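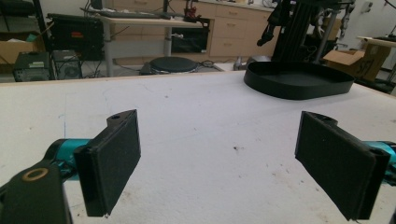

Doltovar's spring show of everyday household things opens this Saturday, and the list of what made it in is the best in years. The Prekex Hall will have 100 pieces on display, picked from 1,073 suggestions sent in by people all over town. There are teapots, hooks, boot racks, a very handsome colander and, for the first time, a whole section for the small stuff that lives on dressers and hall tables.

That last section is called The Landing Spot, and it was the one people wrote in about most. Everybody seems to have a feeling about the place where keys, watches and necklaces end up at the end of the day. Suggestions came in for soup bowls, saucers, a muffin tin, somebody's grandmother's ashtray, and a good number of proper stands with a bar on top and a tray at the bottom.

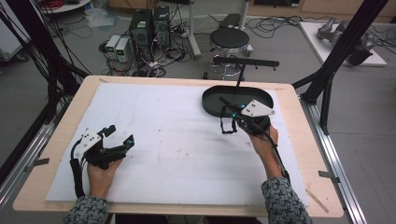 The stands get a shelf to themselves near the front door, which is a great choice, as they look wonderful in a row. Visitors will be able to hang things on them and move them about, and there will be a basket of beads, chains and old straps for just that purpose. Kids are welcome to have a go too!

Joltetti, the secondhand store on the corner by the hall, is lending a glass case for the older pieces, and Ferreira Bakery will be running the coffee counter on both days. Last year's show drew 2,197 visitors over one weekend, a record for the hall, and the line for coffee went out the door — so there will be two counters this time.

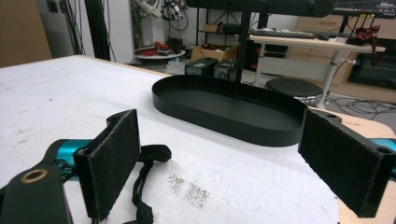

The oldest suggestions tended to be fancy, with feet and curls and painted flowers. Newer ones are much plainer, and plain can be lovely. A black oval tray with a low rim and one thin pole rising from the back leaves all of the front open, so there is room to drop things in without knocking anything. It is a simple idea and a pleasure to see done well.

Doors open at ten on Saturday and Sunday, and entry is free. Over 900 people have already put their names down for the Sunday swap table, where anything that would fit in a shoebox can be traded for something else. Names are still being taken at the hall desk until Friday afternoon. The next show, all about lamps, is set for November.

Posted 13 Apr 2022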